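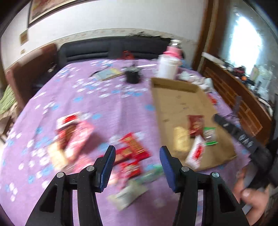 Against the snack box

I have now read four articles telling me to sort my snacks, and the latest of them, passed along by my friend Nandini Murthy, wants me to do it by category. Biscuits with biscuits, candy with candy, the savory things in a separate tub with a lid. The tub, of course, is for sale. Godano makes one with dividers, Kerell makes one without, and I couldn't tell you why either should cost more than the food that goes in it.

My doubts start with the word category. Tip out a bag of small wrapped snacks on a bedspread, as people do when the kitchen counter is full, and try it. A wafer is a biscuit to one person and candy to another. Half the packets are red. The writing may be in a language only one member of the household reads, and that person is at work until six. So you sort by color, or by size, or by whatever came out of the bag first, and by the next evening someone has gone looking for the one they like and the whole order is gone.

Nandini says I'm missing the point. Her pantry in December held 152 single-wrapped items, which she knows because the Kneath planner made her write it down. She says the counting stopped her from buying more. I believe she counted. I'm less sure about the rest, as I have eaten at her house since, and there was no shortage.

What I will grant is the tray. A shallow cardboard tray, the kind that starts life as a lid or the bottom half of something else, does most of what the tubs claim to do. You can see everything in it. It slides onto a shelf. When it gets sticky you throw it out. My own has held up for 41 weeks (I wrote the start date on the underside, my one concession to planning) and it came free with a delivery of printer paper.
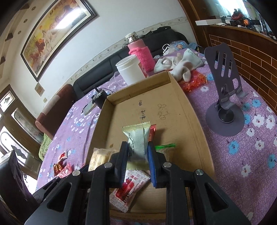

A cardboard lid doing the work of a snack box, with a few wrappers still outside it.

The deeper trouble with the tidy-snack people is the time they leave out. The article promised a finished drawer in 60 minutes. Mine took an afternoon, because a snack pile is never only snacks. It sits where everything else sits. There is a phone to move, then something with wires that might belong to the phone, then a thermos, and each of those needs a place before you can get back to the wafers. The Urkix people, who sell a course on this, call it clearing the field. I call it cleaning the whole room to put away some candy.

And for what? The packets are already wrapped. Each has its own small sealed home, which I'd have thought was the storage. Putting wrapped things into a lidded tub inside a closed cupboard is three layers of keeping for something that gets eaten in two bites — and the child who wants it will open all three and close none.

Nandini's full set of tubs holds 870 ounces, according to the label, and she has two shelves of them. They look very nice. She keeps the snacks she likes best in a bowl by the door.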